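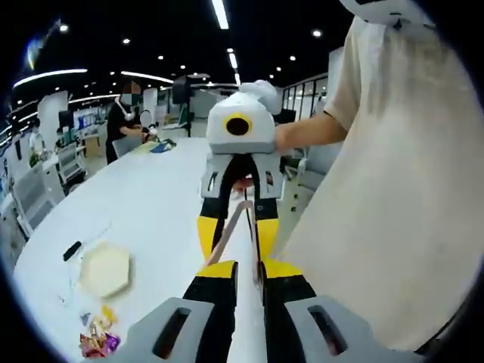
Section 4: Setting up your folding table for packing orders

Okay, so you have the Turkero out of its carton and the legs are on (if they aren't, go back to Section 3, I'll wait). Now we get to the part I like best, turning a plain table into a packing station you can stand at for a whole afternoon without your back complaining. I run a little mail-order tea shop out of Terkville and I've set up more of these than I can remember, so most of what follows is me passing on my own mistakes!

Before you start, put the table where it's going to live. Leave yourself room to walk around both long sides. I pushed my first one up against a wall because it looked tidier, and then spent all of February leaning across it to reach the tape.

1. Unlock the two front legs by pressing the gray buttons near the bottom. Slide each leg until the number you want shows in the little window. I use 7, and I'm on the tall side. Rania Tazi, who packs with me in the busy months, likes 5.

2. Do the back legs the same way, to the same number. You'll feel a click when the pin drops in. If you don't feel it, wiggle the leg up and down a bit until you do.

CAUTION: Never change the height with anything on the table, even something light. One leg always goes before the others.

3. Check for wobble. Put a palm on each corner in turn and lean a little. If one corner dips, turn the foot underneath it counterclockwise, half a turn at a time, and try again. Old floors may need two or three rounds of this (mine did, and I still have a folded bit of card under one foot).

4. Tighten the cross brace with the hex key from the small parts bag. Snug is plenty. If the key starts to bend you've gone way past snug.
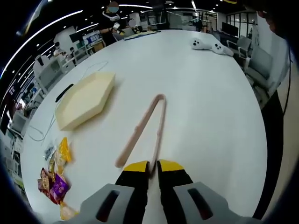 5. Mark your zones. I use low-tack tape, the kind painters use, because you will change your mind. Mine go left to right: goods coming in, wrapping in the middle, finished parcels at the far end. If you're left-handed, try it the other way around for a day and see how it feels.

NOTE: Don't leave the tape on for months. The glue gets gummy and then you're scrubbing. Warm water and dish soap will take most of it off, and cooking oil on a rag gets the rest.

6. Clip the Lahlou shelf to the back edge if you bought one. It holds 18 pounds, spread out evenly, so rolls of tape and labels are fine and a box of ceramic mugs really isn't. Tighten the two clamps by hand, then give each one another quarter turn.

7. Pack one pretend order from start to finish, slowly. Notice every time you have to twist, stretch, or walk. Move that thing closer and do it again. My first layout had me walking 11 steps for every parcel, mostly to get to the scale and back, and on a day with a lot of parcels that's a silly amount of hiking.

If you ship with Purnumeo, keep their printer off the table entirely. It shakes when it prints and your scale won't settle. Mine sits on a stool next to me.

CAUTION: Keep the knife in a cup or a holder when you aren't holding it. Under a sheet of tissue paper is where I found mine, with my thumb.

Cleaning and care

Wipe the top at the end of the day with a damp cloth, then a dry one. Skip anything gritty, it dulls the finish and you can't get the shine back. Mounir Ait Brahim, my neighbor, used a scouring pad on his and there's a cloudy circle in it to this day.

Every couple of months, check the leg pins and the brace again. If a pin feels loose, order part 1076, which comes as a pair. Swap both even if only one looks worn. You'll want the table upside down on a blanket for that job, and the full steps are in Section 6.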